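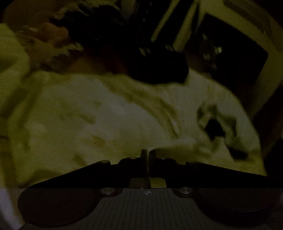 **Soft bedding is the best gripper test you've got at home.** Blocks and mugs flatter everything. I've been swapping between the Jorgate and the Gudmont hand grippers for weeks now, and a crumpled white sheet shows up their differences faster than anything in my tool drawer!

A few things I do now:

- Go for a raised fold, never the flat part. The Jorgate pads will pinch a ridge nicely but just skate over flat cotton.
- Close slowly. The Gudmont snaps shut if you squeeze hard - and then you've got a fistful of mattress pad too.
- Wipe the pads with a damp rag every 26 grabs or so (lint kills the grip).

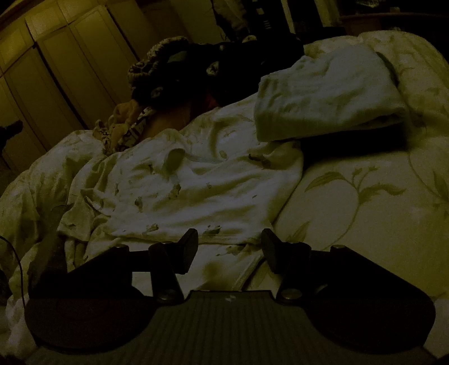

Keep a log, even a scruffy one. Mine says 87 tries with the Gudmont, 68 of them clean lifts, and I'd have sworn it did better than that. The Jorgate is slower but I like how it lets go.

Check your screws before each round, too. A loose pivot feels exactly like a weak grip, and I lost a whole evening in December to that one. 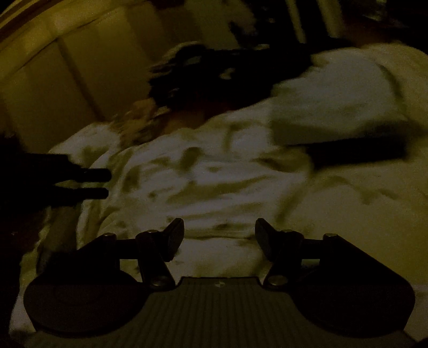

*Fingertips open over the creases, with a second tool at the left.*

Next up is the Zuria, once I find the right hex key.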